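Bedding bench notes — fitted sheets, guest room setup
2023-02-01

Sage-green sheet on the bed today, sample 2408 in the Grudden batch.
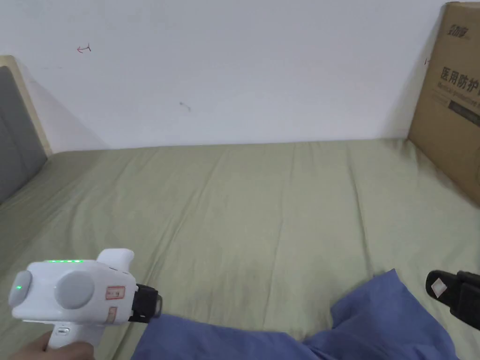
Went on without much trouble. Far corners first, against the wall, then the near ones. Pulling the bed out each time takes too long, so I'm kneeling on the mattress to reach the back and smoothing on the way off. The long creases that run on the diagonal stay in whatever I do by hand. They look like fold lines from the packet plus some slack across the middle. Gwion thinks the elastic is a touch long for this mattress. I think it's the cut. We'll know more when 2636 goes on, same cloth but a shallower pocket.

Flatness: 4 out of 5. Lost the point for the wrinkles near the middle and toward the front. Did not iron. Zsolt Vass wants them all judged as a person would have them at home, straight on and flattened with the palm, and I agree with him now, though I didn't last week.

The fabric on the headboard is dark gray and will show lint from the paler sheets. Go over it with the roller before the white Maddocks set goes on. The wood edge is fine, just wipe it.

The wall needs a look as well. There's a small red arrow drawn on it, upper left, pointing left, and a dark speck nearer the middle. Try a damp cloth on the speck. Ask before touching the arrow — it may be somebody's height mark for the shelf.

The brown carton marked 医用防护 is still standing on the bed against the wall, right-hand side. It has to come off before the pillow end gets made up. There's space for it under the window in the store room if the Aveck returns go out.

Still to do:
Corner lift on 2408, all four, after a night's use
Wash 2408 and put it back on, same order of corners
Gwion to measure the mattress depth again, with the topper and without
Write to Gotomico about the pocket depth on the May order

Left the sheet on overnight.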